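Ticket 424: las actas del torneo juvenil femenino no cuadran con la clasificación
Estado: abierto, pero ya casi
Abierto: 3/15/22
Asignado a: Amos Tran, soporte de Sunedier

Hola, Amos. Te lo cuento todo seguido porque por teléfono me lié (y además se cortaba) y así te queda por escrito. Soy la que lleva los resultados de la liga juvenil femenina de Dulham, la de los campos de la ribera. Usamos Sunedier para las actas, el calendario y la tabla que se ve en la web del club. Hasta ahora, de maravilla. Bueno, de maravilla menos lo de los dorsales, que ya te escribí en septiembre y eso quedó arreglado.

## Qué pasa

En la jornada 6 jugamos Dulham contra Urnside y quedó 2 a 2. Partidazo, por cierto, con el empate de Urnside en el descuento y las madres de los dos equipos gritando como si fuera una final. La árbitra cerró el acta en la tableta, la vi yo misma, y ponía 2-2. Pues en la tabla pública sale que ganó Urnside por 2 a 0.

Y claro, con tres puntos de regalo Urnside se pone por delante de Eynon, y el entrenador de Eynon me ha llamado ya dos veces. Muy educado la primera. La segunda, menos.

Lo que he mirado hasta ahora:

- El acta, abierta desde mi usuario, sigue diciendo 2-2, con las cuatro goleadoras y sus minutos.
- El calendario también dice 2-2.
- La tabla dice 0-2 y le da los tres puntos a Urnside.
- La lista de goleadoras de la temporada NO suma los dos goles de Dulham. Esto lo vi de casualidad, porque la niña que metió el segundo fue a buscarse y no estaba. Menudo disgusto.

## Lo que he probado yo antes de molestarte

Primero lo típico: cerrar sesión, volver a entrar, probar con otro navegador y luego con el móvil de mi hermana. Igual en todos.

Después le di a «Recalcular clasificación». La ruedecita estuvo girando un buen rato y salió el mensaje verde de que todo correcto. La tabla, idéntica. Lo repetí con la temporada entera seleccionada en vez de solo la jornada y lo mismo, mensaje verde y ningún cambio.

Luego reabrí el acta, no toqué nada y la volví a cerrar. Ahí sí pasó algo raro: durante un momento la tabla enseñó el empate, yo ya estaba mandando un mensaje de celebración al grupo, y al recargar volvió el 0-2. No me lo imaginé, que también lo vio la delegada de Urnside desde su casa.

No he borrado el acta porque me da pánico perder las tarjetas. Si me dices que es seguro, lo hago.

## Respuesta de Amos, pegada aquí para no perderla

> Gracias por el detalle. No borres el acta, por favor. Mira en la ficha del equipo de Dulham, pestaña «Inscripciones», si hay algún equipo duplicado o archivado con el mismo nombre. El empate que viste un momento y luego desapareció me hace pensar que el resultado se guarda en un sitio y la tabla lee de otro.

## Lo que encontré

¡Pues tenías razón! Hay dos Dulham. Uno es el nuestro, el de verdad, con sus 20 jugadoras, y el otro se llama exactamente igual y está archivado. Dentro no tiene a nadie. Creo que es el que creamos para el torneo de verano, cuando todavía no sabíamos si íbamos a inscribir un equipo o a ir mezcladas con Eynon.

Al abrir el acta con la vista de detalle (la que me enseñaste tú, la del iconito de la lupa) se ve que el equipo local del partido es el archivado. Los goles de Dulham están apuntados a jugadoras que no pertenecen a ese equipo, así que entiendo que la tabla los tira a la basura y deja el cero. Corrígeme si digo una barbaridad.

Lo que no entiendo es por qué las jornadas anteriores están bien. He repasado las cinco y en todas sale el Dulham bueno. Lo único distinto en la 6 es que el partido se cambió de campo por el barro y lo volví a meter a mano, eligiendo el equipo en el desplegable. En el desplegable salen los dos, uno debajo del otro, sin nada que los distinga. Elegí el primero. Supongo que ahí la pifié, aunque también os digo que un «(archivado)» al lado del nombre me habría salvado la tarde.

## Segundo intento

Siguiendo tus pasos del correo:

1. Descargué la copia del acta en PDF, con tarjetas y cambios incluidos. Comprobado que se abre.
2. Cambié el nombre del equipo archivado a «Dulham verano» para no volver a confundirme.
3. Reabrí el acta y cambié el equipo local al bueno. Me pidió confirmar la alineación otra vez, la repasé con la foto que tenía de la hoja de papel y la acepté.
4. Cerré el acta y recalculé solo la jornada 6.

Resultado: la tabla dice 2-2. He recargado un montón de veces, en el ordenador y en el móvil, y ahí sigue. Un punto para cada una y Eynon otra vez por delante de Urnside. Ya he avisado a su entrenador, que me ha contestado con un pulgar y nada más.

## Lo que queda pendiente

Las goleadoras. El primer gol de Dulham ya suma, el segundo todavía no. La jugadora aparece en la alineación y en el acta, pero en el listado de la temporada tiene un gol menos de los que le tocan. Entró de suplente en la segunda parte, no sé si tiene que ver. Las dos de Urnside están bien.

También me gustaría saber si puedo eliminar del todo el «Dulham verano» o si me cargo los resultados de aquel torneo. Tampoco es que fueran gloriosos, pero las niñas le tienen cariño.

Y una petición, ya que estamos: que el mensaje verde de «Recalcular» no salga cuando hay goles que no se han podido asignar. Me pasé media tarde fiándome de él.

Sigo por aquí hasta la noche, escríbeme mejor que llamarme, que en el campo no hay cobertura.
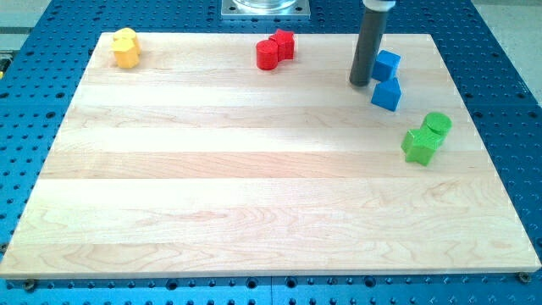

## Nota de cierre parcial

Amos ha relanzado el listado de goleadoras desde su lado y el segundo gol ya sale. La niña lo ha visto y está contentísima. El equipo de verano lo dejamos archivado y con el nombre nuevo, sin borrar. El ticket sigue abierto solo por lo del mensaje verde, que Amos lo pasa a desarrollo.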